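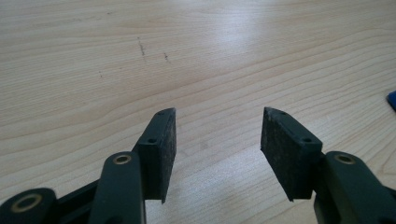 Bereket Yimer has got four minutes before the next lot come in, he says, so we do this standing up.

He runs the after-hours robotics club at Torari with Vasiliki Balaskas. This term's job: a gripper you hold in your hand, two fingers, foam on the inside of each. The club calls it Corovora. Why? "No idea. It was on the whiteboard when I got in."

The fingers are the bit they've redone most. "First go was bare plastic," says Balaskas. "Lovely until you try and pick up a spoon. Then it's on the floor." So, pads. She cut the first set with kitchen scissors and it shows, she says.

And the linkage. Dark green, brass bushings at the pivots. Pranab Begum, who is 16 and did most of the drawing, wanted bearings. Too dear. "I sulked a bit," he says. "Then we tried the bushings and they were fine, so I stopped."

The point of it all is teaching by hand. Somebody squeezes, picks the thing up, puts it down again, and the recordings go to the arm the club has on loan from the college until May. So far they have 213 goes saved. Any good? Yimer pulls a face. "Over half. The early ones are rubbish. People wave it about like a torch."

Begum is stricter. "You've got to go in slow and open. Proper open. If you start closing befor you're there you just shove the thing across the table."

The pads pick up fluff, everyone moans about it. Balaskas wants a rota for cleaning them with tape. Yimer thinks a rota would last 2 weeks.

There is a competition, Brurel, end of term, 12 teams down for it. Sorting small objects against the clock. I ask if they're ready and get two answers at once. "Yes," from Begum. "Ask me after the next batch," from Yimer.

Who's driving on the day? Not settled yet. Dilruba Abeysekara has the steadiest hands, they all agree on that, but she has an exam that morning and might not get accross town in time. "We're working on a lift," says Balaskas.

Then the door goes and Yimer is off looking for the spare foam.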